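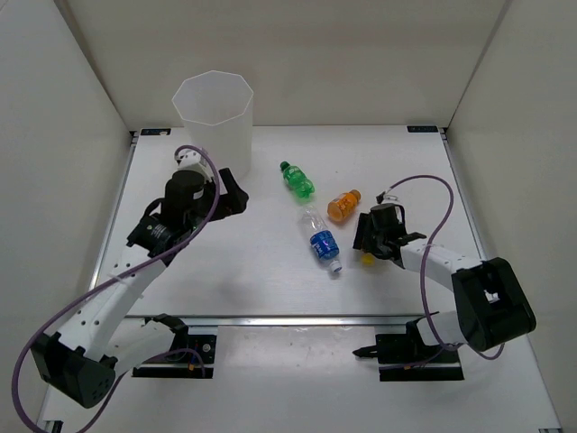
Do pitchers who were pulled in game 1 of a doubleheader get to come back in game 2?
They can, as long as the two games together stay under the daily pitch limit. The book at the scorer's table is the one that counts.

Bus for Jultton leaves the Rirnesell lot at 2 in August same as last year. Players ride the bus both ways unless a parent signs them out with me after the last out.

On the bats, I checked all 13 we have in the shed. Two have cracked end caps and I pulled them. If your kid brings his own, have it at the field early so the umpire can look at it before warmups.

Wusen has asked to move the second game up by half an hour. I said fine.

Yaw Antwi

> Coach,
> Is the Jultton trip still on? We can take four kids in the Honda
> if the bus is full. Also my son threw 34 pitches in the first game
> against Wusen and sat the second. Was that a rule or just your call?
> And are the team bats OK to use, or should we buy one?
> Thanks,
> Number 13's dad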